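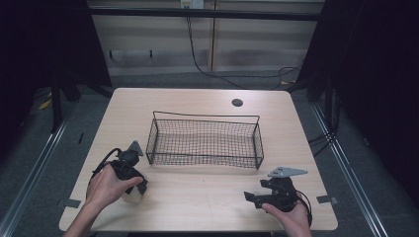

A wire mesh basket on a light wood tabletop.

Getting Paper Off the Desk and Keeping It Off

Updated 2018-02-23

Most desk clutter is paper waiting for a decision. Mail, receipts, school forms and manuals all land in the same pile, and the pile gets moved when you need the space. The tips on this page deal with the paper first and the furniture second.

Use one inbox

Pick one open container and put every loose sheet in it. A basket, a shallow box or a baking pan you no longer cook with will all do. Mesh is handy because dust falls through and you can see when something has slid to the bottom. Skip the lid. A lid turns into a shelf within a week.

Empty it on a schedule. I do mine every 8 days or so, whenever the trash goes out and I have a bag open anyway. Start at the bottom of the stack, where the old bills are.

What to keep

Store receipts: 90 days, or until the return period ends if that is longer. Thermal paper fades, so photocopy or scan anything you need for a warranty.

Utility bills: 12 months. After that, keep one per year if you like to compare costs.

Appliance manuals: check whether the maker has the manual online. If so, write the model number on an index card and recycle the booklet.

Tax papers: keep these in their own folder, away from everything else. Ask your preparer how long to hold on to them. In March I pull the folder out, add the new forms and put it straight back.

Folders and labels

Plain manila folders work fine. A Nolel accordion file is what I use for the current year -- the tabs are stiff enough that they don't curl. Label with a pencil first. Once a label has stayed the same for a couple of months, go over it in pen.

Don't make a folder called Miscellaneous. If a sheet doesn't fit anywhere, it probably belongs in the recycling.

Shredding

Small home shredders overheat. Feed fewer sheets than the box claims, and let the machine rest between batches. My Vornelis takes a full basket in two sessions. Pull staples before you start, and run a sheet of oiled paper through now and then. If you have a big backlog (I had over 200 pages the first time), look for a community shredding day.

Cleaning the desktop

Clear it completely before wiping. On sealed wood, use a damp cloth with a drop of dish soap, then a dry one, going with the grain. Keep water away from cable holes and seams. Pen marks often come up with a little rubbing alcohol on a cotton swab, but test the underside first -- some finishes turn cloudy.

Metal baskets and trays can scratch when dragged. Stick small felt dots under the corners and replace them when they get gritty.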